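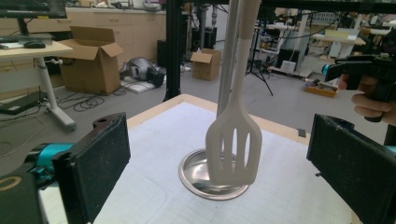 A slotted spatula and a steel dish at the Saltstead workroom.

Huiling Shi owns four slotted spatulas and says she would keep two of them. The others came in a box with the lease when she took over the teaching kitchen at Saltstead, and she has been sorting through the box since August.

"People think a spatula is a spatula," she says. "Then they try to get a fried egg out of a pan with a thick one and the yolk goes."

Shi, 51, cooked in hospital kitchens before she began teaching. Her evening course, Plistance, is for adults who have never cooked much for themselves. It has taken in 126 people so far. The first class covers no recipes. Students spend two hours on tools: what to buy, what to skip, and how to look after the ones they already have.

She puts white silicone near the top of the list, which surprises some of them. Tomato sauce and turmeric will color it, and students ask why she doesn't tell them to get black.

"I like to see what's on it," she says. "If it's stained, it's stained. If there's food stuck in a slot, I want to know before it goes back in the drawer."

The slots are where most of the trouble is, in her view. A sponge goes over them and not through them. She uses a narrow bottle brush, one slot at a time, and then holds the blade up to the window.

She has a simple test for the blade. She presses the bottom edge against the counter and watches how far it bends. A good one gives at the tip and stays firm closer to the handle. She also likes a curved edge, which follows the side of a skillet better than a square one.

"Long slots drain faster," she says. "For green beans or dumplings I want the water gone. For something soft like fish, I'd go with shorter ones, so it doesn't sag through."

Handles get less attention from shoppers and more from her. She looks at any place where one part meets another, and runs a fingernail along it. If the nail catches, water can get in there too.

Storage was a longer conversation. Shi hangs her spatulas when she can. At home she has a rail from Nulard over the stove, bought secondhand, and she moved it twice before she was happy with the height. Spatulas kept in a crowded drawer pick up a bend, she says, and it doesn't always come out.

The dish is the other habit she teaches. Every student gets a shallow steel one for the side of the stove, and the spatula goes there between turns.

"Before that they'd put it on the counter, or on the edge of the pan, and then it falls on the floor," she says. "Use a saucer if you want. I like a wide rim, it's easy to pick up with a towel."

Tumelo Steyn took the course in the spring and now helps set up. He says the dish was the one thing he started using the same night. "I had a spoon rest shaped like a chicken and never used it, it was too small," he says. "The plain dish I use every day. It goes in the dishwasher with everything else."

Shi doesn't think anyone needs to spend much. She has told students to put back expensive sets and buy two pieces they will use. When asked which two, she names a slotted spatula and a wooden spoon, then adds a pair of tongs and says that makes three.

The next round of Plistance has room for a few more people. Students should bring an apron and one tool from home that they don't like using.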